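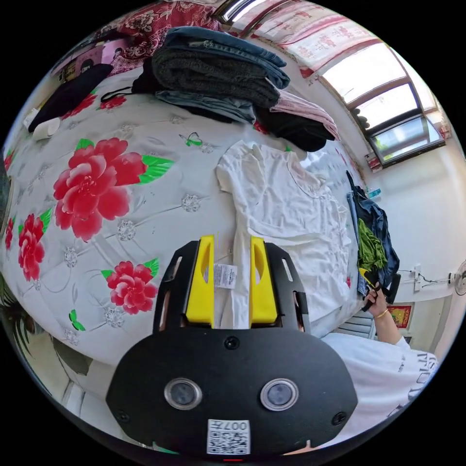
Clundero clothing support, progress to June

Thank you again, so very much, for backing us here in Trirnbridge! We've now sorted and folded up to 600 garments, mostly on beds at home (a good wide bedspread beats any trestle table), with jeans and dark trousers stacked together.

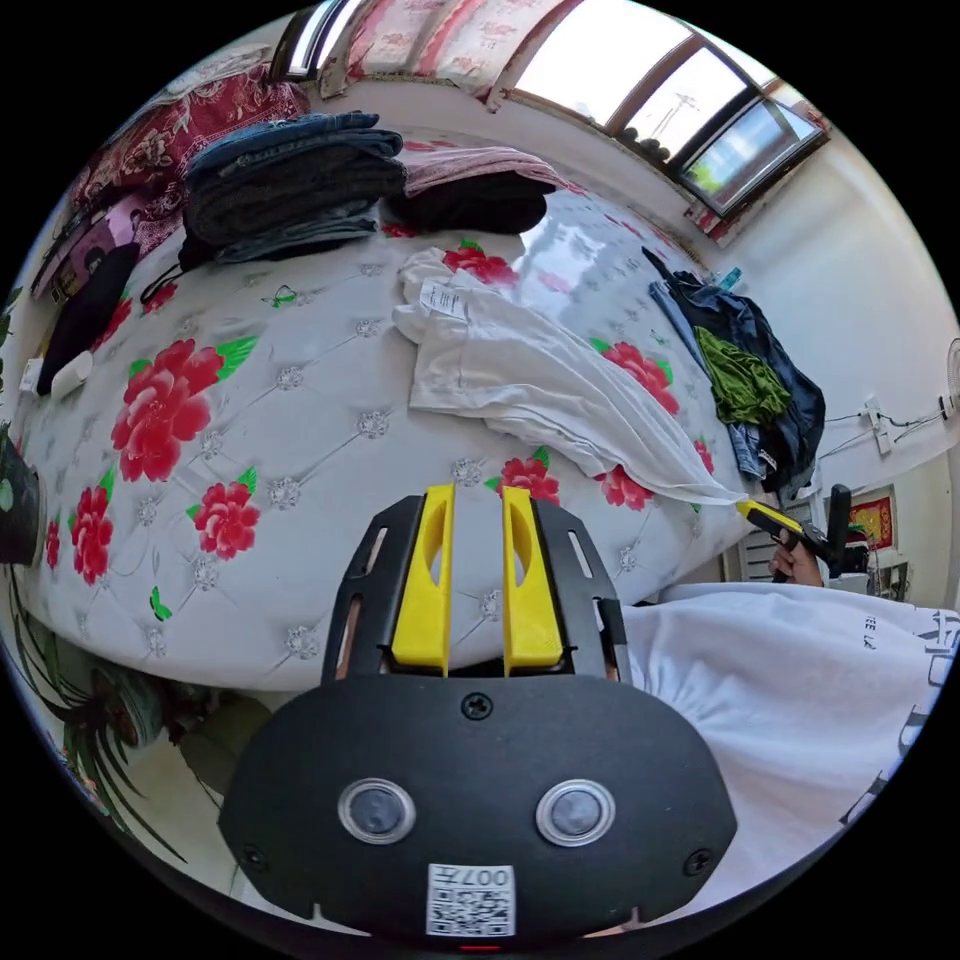

Spending and next steps

Bags and labels came to $165 of the $200 you allowed, and Havholm has asked for 38 parcels.

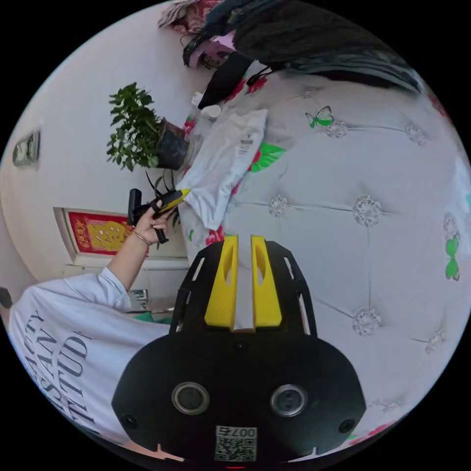 We'd love to have those delivered before the colder weather really settles in.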